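About Cladlow Evening School

By Rongrong Yao
March 2022

We use cookies to remember your class choices. By staying on this page you agree to this.

Cladlow Evening School teaches grown adults the things they meant to learn at some point and didn't. Bookkeeping, mostly. Also Spanish, bread, basic tailoring, and a course called Letters and Forms, which is the most popular thing we offer and the one people are least likely to mention at parties.

We started 11 years ago above the Bautista shoe repair shop in Dokimbridge, with one class and a kettle that tripped the lights. Rodel Pangilinan taught the bookkeeping. I taught everything else, including two subjects I was learning on the bus ride over. The Spanish students were very decent about it. One of them now teaches the Spanish.

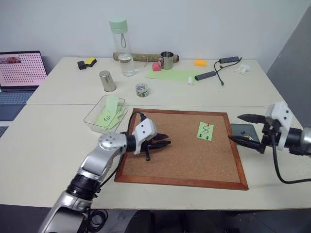
Last year 187 people finished a course with us. We would love to tell you how many started, but Rodel keeps that number in a drawer. Adults have jobs, kids, bad knees and a hockey season, and they drop out for all of those. They also come back. Our record is a man who has enrolled in Beginning Bread four times and has yet to see week six, when the rye happens.

Classes run for eight weeks and meet one evening a week. The fee is 86 dollars, the same for every subject, which makes tailoring a bargain and Spanish about what you'd expect. If the fee is a problem, say so on the form and we'll work it out without making you write an essay. There are no grades. There is a certificate, and it is printed on nice paper, and people who claim not to care about it do call when it's late.

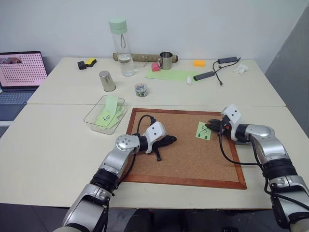 Our teachers are paid, which surprises people, and they are not paid much, which doesn't. Most have a day job in the thing they teach. The tailoring teacher alters wedding dresses all day and then comes in to watch beginners sew a sleeve shut. As for office technology, we run on a system that predates all of us: a small green sticky note, pinned to a cork board. We did try Ostari, a scheduling program with a very cheerful logo. It booked bread and bookkeeping into the same kitchen, and the ledgers still smell of yeast.

The new term opens in January each year, with a second one in the fall if we have the strength. Groups are capped at 40 for Letters and Forms and go much smaller for anything with needles or ovens. You can sign up by phone, by mail or at the front desk, where somebody will try to talk you into tailoring – there is always room in tailoring.

Get our term newsletter by email. We send it twice a year, usually late.

Page last updated by the front desk.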